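Dec 30, 2021
By the Henitz support desk
Filed under: Scheduling and Bookings > Calendar Sync > Solved

Ticket: Bookings shifted by one hour after calendar sync, then duplicated

Product: Stiltus room booking, hosted plan
Connected to: Karakaya calendar
Customer site: Nalonari, shared meeting rooms and study tables
Priority: raised from normal to high on the second day
Status: closed, with one item left open (see the end)

Problem as reported

The customer wrote in to say that bookings made by members through the public page were showing up one hour late in the staff calendar. A booking for 2 p.m. on the public page appeared as 3 p.m. on the staff side. The confirmation email had the right time. The door sign outside the room had the wrong time.

They also said that it didn't happen to every booking. Single bookings made that week looked fine. The ones that were off were mostly repeating bookings, such as a language group and a tax help session, and those had been set up a long time ago.

The customer had tried disconnecting the calendar and connecting it again. After that the late bookings were still there and there was a second copy of many of them, this time at the correct hour. So the room now looked busy for two hours when it was booked for one, and members were being told there was no space.

First reply from support

We asked for the following:

The time zone set in Stiltus, under Site > Region.
The time zone set in the Karakaya account that owns the calendar.
The time zone set on the calendar itself, which is a separate setting.
One booking that is wrong and one that is right, with the booking code for each.
A copy of the sync log, exported as text.

We also asked them not to disconnect and reconnect again until we had looked. Every reconnect starts a full import, and a full import is what makes the second copy.

Customer's answer

Site region was correct. Account region was correct. The calendar itself was set to a fixed offset instead of a named zone. The customer didn't remember choosing that. The calendar had been made by someone who has since left and it had been copied from an older one.

The log was attached. It had 300 lines, which is where the export stops, so we only had the newest part of it.

What we found in the log

The lines for single bookings looked normal. Each one had a start, an end and a zone name.

The lines for repeating bookings had a start and an end but the zone field was blank. When the zone is blank, Stiltus falls back to whatever the calendar says. The calendar said fixed offset. A fixed offset doesn't move when the clocks change, so any series that crossed the change in March or the one in the fall would be right for part of the year and an hour off for the rest.

That explained why the customer thought it was new. The series had been wrong before, but the rooms were closed for most of that time and there was no one there to see it.

Steps tried, in order

1. Changed the calendar from fixed offset to the named zone. Saved. Waited for the next sync. No change to existing bookings. New repeating bookings made after this point were correct. So the setting was part of the cause, but changing it does not repair anything already stored.

2. Opened one bad series (the tax help session), changed nothing, and pressed Save. The zone field was still blank in the log. Stiltus skips the write when nothing has been edited.

3. Opened the same series, added a period to the end of the title, and pressed Save. The zone field was filled in and the booking moved to the correct hour on the staff calendar at the next sync. The door sign followed 11 minutes later. The period was then taken out again and the time stayed correct.

4. Tried the same thing from the Karakaya side. This didn't work. The edit was overwritten at the next sync, because the customer's setup treats Stiltus as the main copy. This is as designed.

5. Asked the customer to try step 3 on a second series to make sure the first wasn't a fluke. They picked the language group. It worked.

Duplicates

Fixing the hour did nothing for the duplicates. There were 108 of them by our count on the server side. Each had been given a new code when the calendar was reconnected, so Stiltus saw them as separate bookings that happened to be in the same room.

There is a tool called Merge Matching under Site > Maintenance. It compares room, title, start and end. It could not be run before the hour was fixed, since the start times didn't match. Running it early would have found nothing and reported success, and that has confused people in other tickets.

Order of work agreed with the customer:

Fix the zone on every repeating series first.
Wait for a full sync and check that the log shows a zone on each line.
Make a backup from Site > Maintenance > Backup.
Run Merge Matching in preview.
Read the preview list.
Run Merge Matching for real.

The customer asked whether members would get emails when duplicates were removed. By default, yes. A merged booking counts as a canceled booking plus a kept booking, and the member gets a cancellation notice for the first one. We told them to turn off member notices before running the merge and to turn them on again afterward. The switch is under Messages > Member notices > Pause. It does not turn itself back on.

Preview results

The preview matched all but 2 of the duplicates. Those two had been edited by hand at the desk while staff were trying to sort out the mess, and the titles no longer matched the originals. One had "MOVED??" added to the title. The customer compared them against the confirmation emails and deleted the wrong copies by hand.

The merge was then run for real. It finished without errors. The staff calendar and the public page agreed for every room.

Follow-up question from the customer: study tables

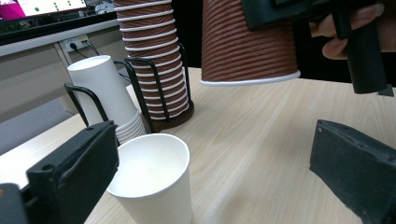
The study tables are booked by the seat and they don't have door signs, so the customer wanted to know if they had been affected too. They had not seen any complaints, but people using the tables tend to sit down wherever there is room and don't look at the calendar.

We checked. Table bookings on this site can't repeat, so none of them had a blank zone. The reconnect did make duplicates of the table bookings, though, and these were included in the merge. The effect before the merge would have been that the public page showed fewer free seats than there were. If the customer keeps usage numbers for the tables, the figures for the days between the reconnect and the merge will be too high. The report can be run again now and will give the right numbers.

We also noticed that the tables were set with no gap between bookings while the rooms have one. That is a choice and not a fault. The customer said they would leave it as it is for now - members usually clear up after themselves and the desk does a round before closing.

Second follow-up: door sign

One door sign kept showing the old time for a full day after everything else was correct. The sign had lost its network connection and was showing the last page it had stored. It does show a small crossed-out symbol in the corner when this happens, but it's easy to miss from the hallway. The customer unplugged it, waited, and plugged it back in. It loaded the current schedule.

If a sign shows a different time from the staff calendar, check for that symbol before changing anything in Stiltus.

Cause

Calendar copied from an older one with a fixed offset. Repeating series created before the zone field existed, so the field was blank. Duplicates caused by disconnecting and reconnecting with the default setting, Import everything.

Fix

Named zone set on the calendar. Each old series edited and saved once so the zone is written. Merge Matching run with member notices paused.

Notes for anyone with the same problem

Check the zone in three places: site, account, calendar. The third one is the one people skip. In Karakaya it is under the calendar's own settings page and not under the account.

Pressing Save without a change does nothing. Make a small edit.

If you have to reconnect, pick Only new items from the drop-down. The default is Import everything and it is not remembered from the last time.

Export the log before you reconnect. The old lines are cleared when the connection is made.

If you only have a few bad series, it may be quicker to end each one today and start a fresh one tomorrow. The customer here didn't want to do that because the old series had notes attached, and notes are not carried over.

Still open

The Save button should either write the zone or say that nothing was saved. Passed to the Stiltus developers as a change request. No date given. The customer has asked to be told when it ships, so the request is linked to this ticket.

Customer confirmed that member notices are back on. Ticket closed.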